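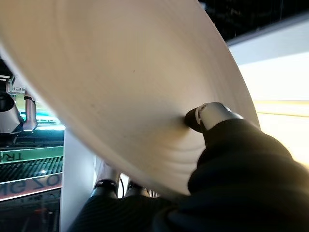 Software Engineer, Manipulation Control and Perception
Skenditz Robotics
Full time, on site, with up to two remote days a week

Skenditz writes software for robot arms that handle dishes and other smooth, curved items. We have 25 employees. Nine of them work on the manipulation stack, and this position is on that team, reporting to Birgit Reinholz.

What you will work on

Most of the job is grasp control from wrist camera views. At close range one plate can fill most of the view, and the planner still needs a usable estimate of where the rim is. You will own the module that turns those views into a contact pose, and the force controller that takes over once a fingertip touches the surface.

You will also look after Pamudetti, our replay tool. It holds about 2,000 logged grasps, and every change to the controller is run against them before it goes on an arm. The tool is slow and needs work – a full replay takes 74 minutes.

The code is C++ and Python on Linux. The control loop is C++ only.

What we need from you

Three or more years writing software that runs on real robots
Solid C++, including debugging timing problems
Working knowledge of camera calibration and hand-eye transforms
Experience with impedance or force control
Able to read other people's logs and write up what you find

Useful but not required: motion planning in tight spaces, pose estimation for pale or low-texture objects, simulation of contact. A degree is not required if you can show us the work.

The first project is moving the Ionescu planner to the new message format. We expect this to take until April.

How to apply

Send a resume and a short note on one control or perception bug you tracked down – 620 words at most. No cover letter. There are two interviews and a paid half-day in the lab. Applications close July 25, 2026.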